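首页 专题 产业 实验室 活动 订阅

本网站使用Cookie以维持基本功能并统计访问情况。继续浏览即表示您同意我们的使用政策。接受 / 管理设置

专题 > 产业观察 > 开放日纪行

一块布的两端:Umano斯托克索普(Stokthorpe)开放日纪行

本刊特稿

九月,Umano设于Stokthorpe的家务操作研究部举行年度开放日,向同行机构、护理行业代表及本地居民开放其采集场地与评测区。本刊应邀全程参加。与往年以成品演示为主的安排有所不同,本届开放日将大部分时间留给了通常不对外展示的环节,即机器人学习整理织物之前,由人完成的示范工作。

Umano从事家用操作系统的研发,研究部现有人员74名,其中相当一部分从事示范操作、数据核查与场地布置。现行主要项目定名为Fidness,研究对象限于居家环境中的柔性物品,包括床品、毛巾、衣物及各类盖布。项目组在开场说明中表示,限定范围系有意为之:刚性物品的抓取已有较成熟的方法,而织物一经提起,其形状即随之改变,同一件物品在两次操作之间难以恢复到相同的状态。

参观自上午九时半开始。来宾在前厅登记后分批进入,每批由一名讲解人员引导。前厅陈列着历代手持夹爪的外壳与指爪零件,均可取下查看。讲解人员提请来宾注意各代产品握柄角度的变化。早期型号的握柄与夹爪轴线接近平行,操作者须抬高手肘方能从上方接近床面,长时间工作后肩部负担较重。其后几代逐步调整角度,并将扳机的行程缩短。现行型号在内部称为Caron,其命名来由,讲解人员未作介绍。

一、居室中的示范

采集场地按普通住宅的居室布置。项目组没有采用统一的摄影棚式背景,床、床头板、墙面标记及床边的杂物均予保留。据介绍,早期数据多在整洁的台面上采集,所得模型进入真实房间后表现下降明显,研究部遂将采集工作移入陈设齐全的房间,由布置人员定期更换床品与物件位置。

示范以双手配合的方式进行。操作者双手各持一具夹爪,以指爪代替手指完成夹取、提起与展开。夹爪所记录的开合与运动轨迹,连同影像一并存入数据库,供后续训练使用。由于操作者直接在现场动作,无须通过遥控装置操纵机械臂,示范的节奏与日常家务较为接近。 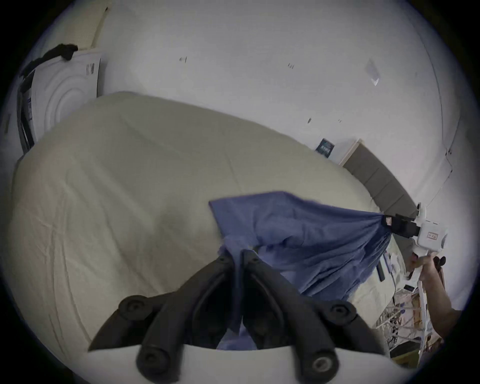 两具手持夹爪之间的蓝色织物,下方为铺有奶油色羽绒被的床铺。

在床面上展示织物操作,较在硬质台面上更为困难。羽绒被本身柔软而有起伏,指爪下探时若施力过深,可能连同被面一并夹起;若过浅,则只能触及织物表层的绒毛。讲解人员就此作了详细说明,并请来宾试用另一具未接入记录系统的夹爪。多数来宾首次尝试时倾向于用力捏紧扳机,工作人员则建议先令下侧指爪贴近布边,待其滑入织物之下,再缓慢闭合。

一位来自护理机构的来宾询问,为何不选用较易识别的硬挺面料。项目组答复,护理与家庭环境中常见的恰是质地柔软、边缘不甚分明的织物,若以硬挺面料为主,数据虽整齐,却与用途相去较远。项目组同时承认,柔软织物的标注成本较高。一块揉皱的布,其角点往往隐于褶皱之中,核查人员须反复比对前后影像,方能判定被夹住的究竟是布角、布边,还是中段的一处折叠。

为统一标准,研究部编有内部操作规程,对起始状态、夹取位置与结束状态分别作出规定。规程规定的起始状态共7种,涵盖平铺、对折、团起及部分垂落于床沿等情形。操作者在每次示范前依次抽取一种,并按要求布置织物。规程对示范速度不作硬性限定,仅要求动作连贯,不得中途放下夹爪以手代劳。若中途失手,该次记录予以保留,并另行标注。

保留失手记录的做法在来宾中引起较多讨论。有同行认为,失手记录混入训练数据可能影响模型质量。项目组的意见是,失手之后的补救动作具有独立价值:织物滑脱后如何重新寻得布角,应从何处再次提起,这些内容在顺利的示范中并不出现。目前此类记录单独存放,是否纳入训练,由各研究小组自行决定。

二、拉展与张力

参观的第二部分围绕拉展动作展开。拉展指以两端夹持将织物横向展开的过程,在折叠、晾挂与铺设等任务中均会用到。项目组将其列为Fidness的基础动作之一,并为此安排了较长的讲解时间。

拉展的难点在于张力。两端距离不足,织物中段下垂,褶皱无法展开;距离过大,则布角可能自指爪间脱出,衣物类织物还存在受力变形的风险。人手能够凭触感随时调整,手持夹爪则将一部分触感阻隔于扳机与外壳之外,操作者须更多依靠目视判断。据研究部的经验,新进操作人员一般需要一段适应时间,其间所采集的数据不计入正式数据集。

两端的高度亦有讲究。讲解人员介绍,若两端始终保持水平,织物下缘往往同时触及床面,摩擦较大,叠在一起的布层不易分开。部分操作者习惯先将一端抬高,使织物一侧自然垂下,借其自重带开褶皱,再将另一端提至相同高度。此种手法未写入规程,但在数据中出现频繁,项目组已着手研究是否应予推广。 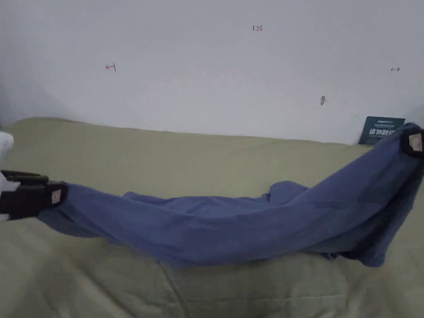
蓝色织物两端由夹爪夹持,右端高于左端,中部仍有褶皱。

指爪末端的接触面是另一项讨论较多的内容。研究部先后试用过多种软垫,对厚度、硬度与表面纹理分别作过比较。过硬的软垫在薄织物上容易打滑,过软者则在反复夹持后发生形变,影响闭合位置的读数。现行方案属于折中,更换周期由场地人员依据磨损情况掌握,备件置于各采集房间之内,操作者可自行领取。

关于手套,规程亦有规定。操作者佩戴手套作业,颜色与款式由场地统一配发,不得自行更换。讲解人员说,手部外观在影像中所占比例不小,统一之后便于后续处理。有来宾问及长时间佩戴是否影响握持,工作人员表示,每一工作时段之间设有固定休息,操作者可在休息时更换。

此外,项目组简要介绍了记录的编号与归档方式。每一段示范均附有任务名称、起始状态、所用夹爪编号及操作者代号,影像与轨迹须在时间上对齐后方可提交。对齐工作由程序完成,再由核查人员抽查。抽查不合格者退回原房间重做,退回原因记入当日的场地日志。开放日期间,场地日志的空白样页陈列于走廊,供来宾取阅。

三、评测区所见

午后的行程移至评测区。评测区设于同一建筑的东翼,与采集场地以走廊相连,区内安装双臂机器人一台,末端所用指爪与Caron手持型号尺寸一致。采用同一规格的目的,在于减少人手示范与机器执行之间的差异,使示范中的夹取位置能够较为直接地用于机器人。

当日演示的任务为毛巾展开与对折,物品由来宾从备选篮中挑选,并由来宾随意抛放于台面。机器人在首轮演示中顺利夹住一处布角,第二处布角则经两次尝试方才夹住。对折完成后,上下两层边缘未能完全对齐,偏差约有两指宽。现场工作人员未作重试,径行进入下一件物品。

第二件物品为一条较厚的浴巾。机器人将其提起后,误以中段折叠处为布边,拉展时织物扭转,任务由程序自行中止。项目组随即在屏幕上调出该次尝试的记录,就判断失误之处向来宾作了说明。类似情形在采集阶段即已受到关注,厚织物的折叠处与布边在影像中颇为相似,即便由核查人员判断,意见亦时有分歧。

据项目组提供的材料,Fidness现行数据集共收录经核查的示范1,453段,其中以拉展为主要动作者约700段。材料未列出各类任务的成功率。项目组解释,评测方法仍在修订,不同批次的结果尚不宜直接比较,待方法确定后将与数据说明一并公布。

评测方法的修订,主要涉及“完成”的界定。以折叠为例,边缘偏差在何种范围内可视为完成,工程人员与护理行业代表的看法不尽相同。前者倾向于以测量数值为准,后者则更看重物品能否平整放入柜中、取出时是否散开。开放日为此专设座谈一场,双方均有代表发言。座谈未形成结论,会议记录将由研究部整理后分送与会单位。

四、场地与人员

开放日的安排中,操作人员的工作条件是来宾提问较为集中的议题。研究部介绍,示范操作以半日为一班,操作者在站立与俯身姿势之间交替,床铺高度在开班前依身高作相应调整。夹爪重量虽不算大,但双手持续悬空仍会造成疲劳,故每一时段的长度有上限。对于腕部不适的人员,研究部安排其转至核查岗位。

操作人员多来自Stokthorpe本地,入职前从事的行业各异,其中有酒店客房服务与洗衣行业的从业者。项目组认为,此类经验对示范质量有明显帮助。客房服务人员铺设床单时所用的抖展动作,已由研究部单独立项采集,目前仍在试行。该动作速度较快,现有记录设备能否完整保留其细节,尚待评估。

居民来宾的提问则更多涉及日常用途,例如机器人能否更换被套,能否分辨应当手洗的衣物。对于前一问题,工作人员答复,更换被套涉及将被芯送入套内并固定四角,难度远高于展开与对折,近期未列入计划。对于后一问题,则表示不在本项目范围之内。

隐私方面,研究部重申采集仅在自有场地进行,不进入私人住宅。房间内的陈设由研究部购置,影像中如出现来宾面部,一律在归档前剔除。开放日当天,各采集房间门外均张贴告示,注明记录设备是否处于工作状态。

下午四时,最后一批来宾离场,采集房间随即恢复原有布置。研究部表示,下届开放日拟增设衣物晾挂的示范环节,并延长来宾试用夹爪的时间。护理机构及相关院校如需组织集体参观,可向Umano研究部联络处提出书面申请,申请中须注明人数及希望了解的内容。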